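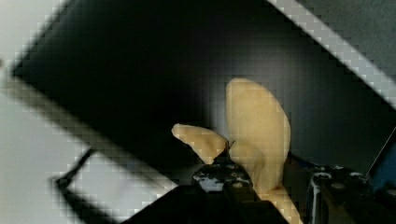

Setting Up the Gripper on the Tabletop Kitchen Cell

Before you touch the gripper, stop the running program and lower the arm speed to 5 percent. Remove anything the fingers are holding and send the arm to its park position.

1. Check the finger screws. Tighten them evenly, going back and forth between the two fingers. If a screw turns freely, replace it.

2. Wipe the contact faces with a dry lint-free cloth. Solvent softens the pads on the older Denora fingers, so keep it away from them.

3. Open the Planusent console and run Home Gripper. The fingers should close fully, then open to the stored width. If they stop short, run it again before changing any values.
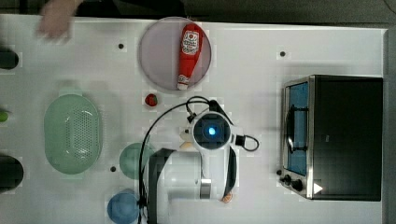

Posted by the Issa cell maintenance desk, updated in July

4. Trace the wrist camera cable from the housing to the base. It needs enough slack for a full wrist turn in both directions. Loosen any tie that pulls tight during the turn and move it toward the base.

5. Set the grip force. Start at 2 on the Zemmont scale and go up one step at a time until the part no longer slips when lifted.

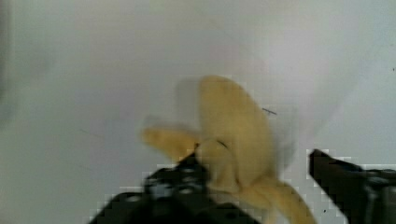 Light parts with curved sides need the lowest force that holds them. Save each value under the part name, then lift the part 24 times at normal speed. One drop means the value is too low.

6. Restore full speed and write the final values in the cell log. 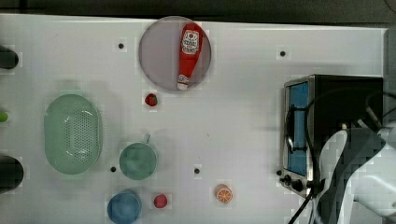 Do I have to repeat the homing step after a power loss?

Repeat it every time. The controller keeps the force values but drops the finger position, and the console shows code 208 until Home Gripper has been run.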